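**To:** Simulation Practice list
**Date:** Monday, April 17, 2023
**Subject:** Re: Draft 2, section on simulated kitchen tasks

Dear members,

Thank you to those who sent remarks on the second draft. Most concerned the section on simulated kitchen tasks, and in particular the clause on success conditions. The message that prompted the present revision is quoted in part.

> On behalf of Padbridge, we ask that the draft say plainly what a task record must contain before a success rate may be published. We reran 956 trials under the current wording. In 17 of them our two checkers disagreed on whether the mug had been placed correctly, although both had read the same text. One accepted a mug that touched the drip tray with part of its base. The other required the whole base to rest on the tray. We do not mind which reading is adopted, so long as there is only one.

The editors accept this point. The revised clause reads as follows.

**4.1 Success conditions.** Each task shall have a written success condition, fixed before the first trial is run. The condition shall name the object, the place where it must come to rest, and how long it must stay there. Words such as "near," "properly," and "in position" shall not be used without a measurement.

**4.2 Starting layout.** The record shall give the starting position of every movable object within reach of the arm, including objects that play no part in the task. Where positions are varied between trials, the range and the random seed shall be stated.

**4.3 Contact with other objects.** A trial in which the arm moves an object not named in the task shall be reported separately. It may still count as a success if the written condition says so.

**4.4 Views.** At least one rendered view of the starting layout shall accompany each published result. The view shall be produced from the same scene file as the trials, with no objects added or removed for clarity.

Sukitz asked whether 4.2 should apply to fixed items such as cabinet doors. It should, where the item can open or close in the simulation. A door that is locked in place may be listed once, as part of the scene file.

Tireo asked for a minimum number of trials. The draft now requires 80 for each task and layout range. Smaller sets may be shared on this list but should be marked as preliminary.

For the coffee task, the object to be moved is the gray mug, and its goal is the slotted grate on the base of the red machine. The bowl, the cloth, and the white dish toward the front of the counter fall under 4.3.

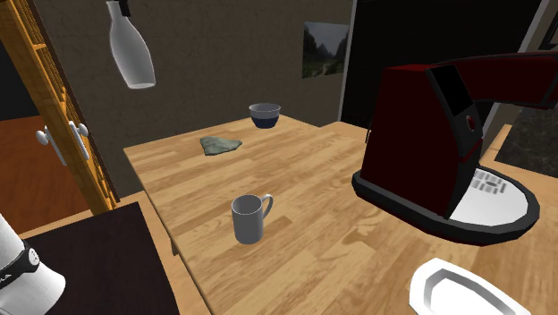 Oana Anghel writes that 4.3 is still too lenient, and that a light touch against a neighboring object should be logged even when the object does not move. She would have the simulator's contact list saved with every trial, and notes that Pumphrey already does so without a noticeable increase in file size.

The editors are inclined to agree on saving the contact list, but would prefer to leave the reporting rule as it stands until the third draft. Members who hold a different view are asked to reply on the list before the end of May and to include proposed wording.

Regards,
The editors, Simulation Practice draft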